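Caratside Kitchen Forum > Prep and Storage > Fruit
Thread: Apple wedges, browning on the board before serving
Page 1 of 1

oxbow_pantry
Posted Friday

Setup first. I cut apples for a packed snack and for a fruit bowl that goes out mid-morning. Board is pale wood, bowl is white ceramic. I cut on the board, leave the pieces there until everything else is ready, then transfer. The pieces brown before they reach the bowl. Not badly, but the color is uneven and worst where the core came out.

Variety is whatever the Prukbridge market has, so it changes. Knife is sharp. No lemon, no salt, no dip of any kind so far. I would like to keep it that way if the order of operations can fix most of it.
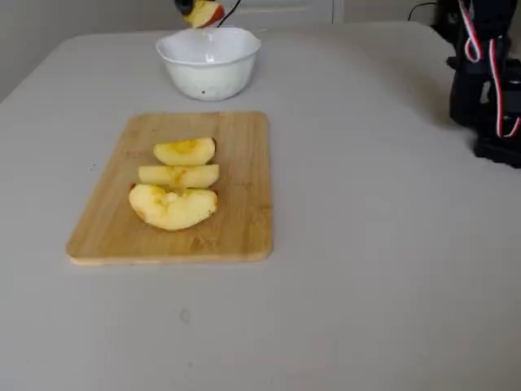
What I want to know is whether the peel matters. I have been taking it off because one person in the house won't eat it. If leaving it on gains me a useful delay I will argue the point with them. If it gains nothing, I will keep peeling.

tarn_and_kettle
Posted Friday

Peel matters in one respect only. It covers the outer face, so that face does not brown. The cut faces brown at the same rate either way. On a wedge you have two cut faces plus the strip where the core was, and you created all of those with the knife. Peeling adds a third large exposed face. So leave it on and you have less surface to deal with, but the surfaces you still have will behave exactly as before.

The bigger variable is how long they sit. Cut last.

millrace
Posted Friday

Agree on surface area, disagree that cutting last is always practical. If you are prepping for several people the apples end up waiting on something.

My method, no additives:

1. Halve, core, and put the halves cut side down on the board.
2. Do everything else.
3. Wedge the halves at the end.
4. Set the wedges in a row with gaps, skin side out, and move them to the bowl one row at a time.

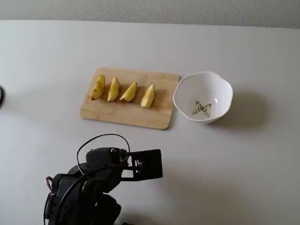 Four wedges in a row, bowl parked at the right side of the board.

Keep the bowl right against the board. I used to put mine at the back of the counter and it meant reaching across wet fruit with a knife still out.

oxbow_pantry
Posted Friday

Mine has been living at the back of the table behind the board. Will move it.

Why the gaps? I would have thought pushing them together covers the faces and keeps the air off.

millrace
Posted Friday

Gaps are so I can pick them up without dragging one across another. Bruised flesh goes brown faster than cleanly cut flesh. Touching faces are never flush anyway, so you get very little protection from it.

grist_no_2
Posted Friday

Going to push back on that. I pack mine tight, almost a block, and the inner faces stay lighter than the outer ones. It is a visible difference. Flush enough, in other words. If you reassemble the apple and put a rubber band on it you can carry it to work and the inside is fine at noon. Plenty of people do this with lunch boxes. Spacing them out is the worst case for air.

I will grant the handling point. If you stack them and then pull them apart with your fingers you mark them.

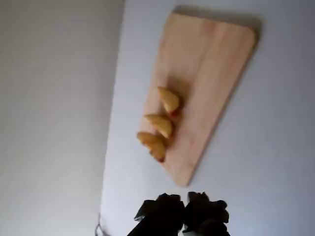
Three wedges close together on the wood, skin showing at the ends.

Bits of skin like those also give you something to hold that isn't cut flesh.

tarn_and_kettle
Posted Friday

The rubber band works because the whole apple is held under pressure and every face has its exact match. A loose cluster on a board does not have that. You are both right about different arrangements.

For anything over half an hour I would stop arguing about spacing and use salt water. Half a teaspoon to 2 cups of cold water, a few minutes, rinse, drain. You can't taste it if you rinse.

oxbow_pantry
Posted Friday

I said no dips, but a rinse is less of a nuisance than lemon. Noted.

Separate question on the board. Mine is pale and has picked up small dark marks and scratches. Does any of that transfer to the fruit, or speed it up?

lowfield
Posted Friday

Dark marks on a pale board are usually stains in the cuts. They won't color an apple. What will transfer is onion. If you cut both on one side you will taste it in the fruit long before you see anything. Keep one side for fruit and mark the edge.

For the surface itself: fine sandpaper, wipe, dry on edge overnight, then board oil. I use the Thongdee one, sold in the hardware aisle here, but any food-grade mineral oil does it. If you go through grits, finish on something finer than the one that took the scratches out. A 1,000 grit finish is overkill for a board. 4,000 is for knives. I have seen both recommended in this section and only the first is harmless.

grist_no_2
Posted Friday

Two-sided board, yes. I would skip the sanding until there is a cut deep enough to catch a fingernail.

oxbow_pantry
Posted Friday

Results, same afternoon. Two apples from one bag, no dip. Here is the running order I settled on:

Step 1. Bowl out first, beside the board.

Step 2. Halve and core, cut side down, leave until the rest is done.

Step 3. Peel only the ones that have to be peeled. Those get wedged last of all and laid out in a loose row, small gaps, no stacking. 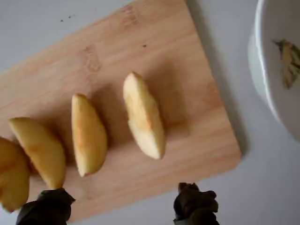

Step 4. Transfer by the ends, peeled ones on top so they are eaten first.

Step 5. Scrape, rinse and dry the board right away. Juice left on it goes sticky.

The peeled ones still color a little. The ones with skin look better overall, which agrees with the surface area explanation. I did not test the tight block properly because I only had the two apples.

grist_no_2
Posted Friday

Then the tight block is still open. Try it with a rubber band and report back.

millrace
Posted Friday

Try it without the rubber band, since that was the claim.

lowfield
Posted Friday

Either way use the same variety for both. Half the disagreement in this section is people comparing different apples.

oxbow_pantry
Posted Friday

Will buy four of one kind next week and run both.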